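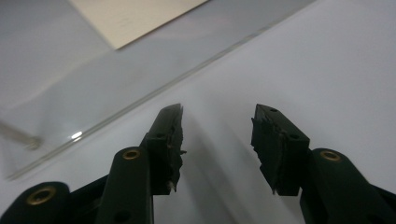 July 10, 2018

We have had the white table since December, and a few people have asked in the comments whether I would buy a white one again. My short answer is yes. The long answer has some cleaning in it.

The old table was dark brown and came with the apartment. It showed every crumb and every bit of dust, and at night the whole end of the room went black. I wanted something light. I looked at one from Plostier for 517 dollars and decided against it, then found the one we have on the clearance page at Tulletti for 191 dollars plus delivery. The page called the color "white" and nothing else. When it came I thought they had sent the wrong one. Next to the wall, which really is white, the top has a little gray in it. I emailed the store and they wrote back that this was the only white they had. I was going to return it and then I didn't get around to it, and after a week I had stopped seeing the gray unless I put a sheet of printer paper down on it.

I'm glad now. A friend has a very bright white desk and in the afternoon you have to squint at it. Ours is easy on the eyes, even in summer when the sun comes straight in after lunch.

Putting it together took one evening. The legs go on with bolts and there is a small wrench in the bag. Two of the bolts would not start straight, so I backed them out, left everything loose, got all of them in by a few turns and tightened them at the end. If you are doing one of these, put a blanket on the floor first and lay the top face down on it. I used a flattened box and there was a staple in the box. The scratch is near one corner, short, and only shows when you look along the surface with the light behind it. I have not tried to fix it.

Now for what gets on it. We eat on it, I pay bills on it, and most weekends it is also the place where things get repaired, sorted or glued. Coffee is no trouble if you get to it the same day. Tea is worse than coffee. Turmeric was the bad one. I set a spoon down after making rice and found it the next morning with a yellow spot under it the shape of the spoon. Dish soap did nothing. Baking soda mixed with a little water took out maybe half. After that I moved the table over by the window for other reasons and the spot faded by itself over a couple of weeks. I have since read that sunlight does this to turmeric, so that was luck.

Ballpoint pen comes off with rubbing alcohol on a cotton ball. Permanent marker also comes off with alcohol but takes more rubbing, and you have to keep changing the cotton or you just spread a purple cloud around. Pencil is the one I see most, that gray shine where somebody's wrist has been. A plain white eraser works better on it than any spray.

Black rubber leaves marks too. The feet of my desk lamp did it, and so did an old mouse pad. They look like scuffs but they sit on top of the surface and a damp melamine sponge takes them off in a few strokes. I go easy with that sponge. It is a very fine abrasive and I used it hard on one spot in January, and that spot is a little shinier than the rest now.

For everyday wiping I tried a spray from Aseck that the grocery store had on sale. It cleans fine but it left streaks that I could see from the couch, and I had to go over everything again with a dry cloth. I finished the bottle and did not buy another. I use a bowl of warm water with one drop of dish soap, wrung-out cloth, then a dry towel. It takes a couple of minutes. I do it after supper and sometimes skip it.

Things I thought I would need and didn't: a table runner, place mats, and a clear plastic cover. I bought the cover. It curled at the ends and trapped water under it and I gave it away in February. We do use trivets for anything out of the oven, and I keep a cutting mat for anything with a blade.

One thing I did not expect is how good it is for small parts. On the brown table I would drop a screw and have to feel around for it with my hand. On this one a dark screw shows up right away, and so does a bead or a broken-off bit of something. Clear things are still hard to find, and so are white buttons. I put down a dark dish towel when I am sewing. The towel also keeps things from rolling, which matters here as the floor slopes toward the kitchen and the table slopes with it. I have a folded piece of cardboard under one leg and it is mostly level.

It is good for taking pictures too, when I want to sell something online. You don't need a backdrop. I do have to bump the brightness up a little or the top comes out grayer than it looks in the room.

The edges are holding up all right. There is one small chip on the long side where a chair gets pushed in. I turned that side to the wall.

I still want better chairs. The ones we have came with the brown table and are too low by an inch or so. Tulletti has some on the same clearance page, but shipping costs nearly as much as the chairs, so I am waiting to see if the price drops again.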